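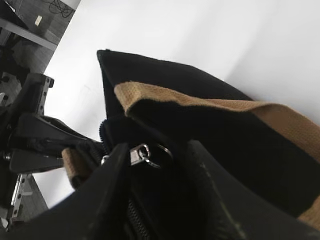 A black bag with a tan webbing trim.

The owner of Villomora's only repair shop for bags does not like the word "repair". It makes people think of glue, she says, and glue is what most of them have already tried before they get to her.

Her shop, Karam, opens at 11 and shuts when she is fed up. On the Thursday I visit she is bent over a holdall whose zip has come apart in the middle. The owner has mended it with a paper clip and, further along, an earring. "I'm keeping the earring," she says. "Call it a deposit."

She came to the trade by way of an office job at Clendari, the insurers, where she handled claims for lost luggage. "You read what people say was in the suitcase, and every one of them owned a cashmere coat. I never met so many cashmere coats. After a few years I wanted to see what people carry." And what do they carry? "Receipts. Old tissues. One very hard satsuma, every winter."

Most of the work is handles. People buy a bag to hold a purse and a book, then fill it with potatoes. She charges £11 for a handle and has done for as long as anyone can remember, though she is thinking of putting it up. She has been thinking of it since July.

The price is a sore point, as a new tote from Jollo, the discount place by the bus station, costs less than that. Does she mind? "They're my best supplier," she says. "They sell it in March and I see it by May." She will mend a Jollo bag if asked, but she makes the customer say out loud what they paid for it first.

There have been offers. A man once wanted her to teach 500 people over the internet how to sew a gusset. She asked him what a gusset was and he said he would get back to her. She did try evening classes for a while, three pupils to a table, and gave them up when two of the pupils got engaged and stopped bringing any sewing.

At 51 she has no plans to retire and no great hopes of handing the shop on. Her son has watched her hands after a day of waxed thread and gone into accounts. "He carries a rucksack," she says, in the tone other mothers keep for tattoos.

Before I go she asks to see my own bag, turns it over, pulls at the strap and gives it back to me without a word. I ask how long it has got.

"Do you buy potatoes?" she says.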